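Dough roller (hand tool)

A dough roller, in some regions called a pastry roller or one-hand roller, is a small kitchen tool used to flatten dough. It differs from the common rolling pin in that it has a single handle. The cylinder turns on a metal rod, and the rod is bent and fixed into the handle, so that the tool can be used with one hand.

Use on trays

The one-hand roller is suited to work inside a tray with a raised rim, where a long rolling pin would rest on the edges and not reach the dough. Cooks usually place the dough near the middle and roll outward in short strokes, with a little flour if the dough is sticky.
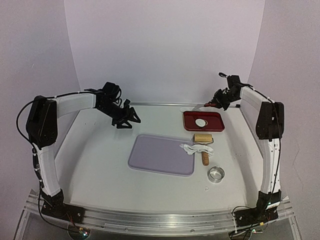

Trays of different colors are often kept for different steps, for example one for rolling and one for cutting or filling. In the town of Steltholm, bakers of the flat bread called retamal traditionally divide 400 grams of dough into two pieces and rest them for 13 minutes before rolling.

Construction

The cylinder is most often made of a light wood, and the handle may be of the same wood or of a darker one. A handle with a rounded top is common.

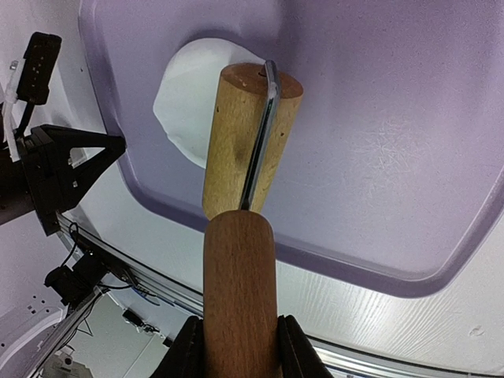 Fernis Open Encyclopedia: Kitchen and Household Department

Small dark pits or spots in the wood are normal and do not affect the rolling. Wooden rollers should be wiped with a damp cloth and dried at once. They should not be left in water, as the wood can swell around the rod and the cylinder will then turn with difficulty.

See also: Ireo board; Pastry wheel; Rolling pin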